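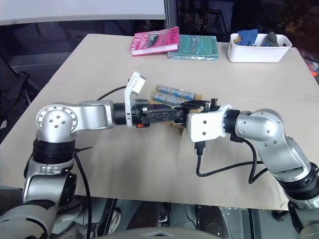 The produce fair at Basel opens its doors at 8 in the morning, and by 8.15 the queue for coffee is longer than the queue for badges. I went in January for Ogilvie, who pack salad onions and have never exhibited anywhere, to see whether a stand next year would be worth the money. The answer depends a good deal on which hall they put you in. Hall 2 has daylight, carpet and the citrus people. Hall 6 has the toilets. At the far end of it I sat at a beige tabletop, two silver-and-black robotic arms reaching across the middle with their grippers all but meeting, and went through the exhibitor price list. It didn't improve with a second reading.

A corner stand in Hall 2 costs 116 a square metre before you've asked for a plug socket. Walls are extra. So is a bin, and so is having the bin emptied.

## The talks

I managed two. The first was on shelf life and ran over, and the second was given by Chih-ming Kao, who buys fruit for a chain of small shops and was the only speaker all day to admit that he sometimes gets it wrong. He showed us his worst order, a very large number of persimmons, and took questions until they switched his microphone off. I'd go again just for him.

## The lunch

Lunch was laid on by Undov, the cold store firm, and came with awards. There were 19 of them. Best New Pack went to Devov for a punnet with a lid that opens from either side, and Best Returning Pack went to Devov for last year's punnet. By Outstanding Pallet the soup had gone cold and people were clapping with one hand and eating with the other – a skill you pick up in this trade.

## Who was there

Plenty of growers, fewer buyers than the brochure hinted at, and a great many people selling labels. I came home with six tote bags and a jar of pickled something. The useful conversations all happened on the tram.

My advice to Ogilvie is to share a stand with someone in Hall 2, skip the awards table and bring their own bin. Bookings for next year close at the end of March, and the form has to be posted.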